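I've been reading the Jokgate guidelines again (all 13 pages, with coffee), and my one real complaint is that they treat gloves as an afterthought. They tell you how bright the room should be and how often to wipe a lens, and then there's barely a line on what the person's hands ought to wear! We did 1000 demonstrations at Woltance before anybody wrote ours down, and I still wince a little.
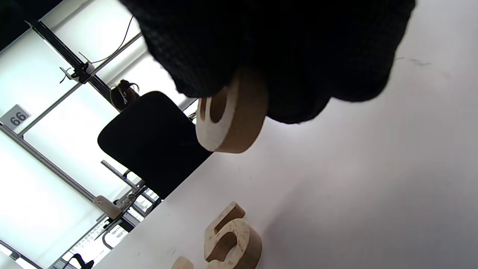
So my plea is a small one, friends. Write down the glove, the color and the knit, right beside the list of wooden numbers, and do it before the first take of the morning.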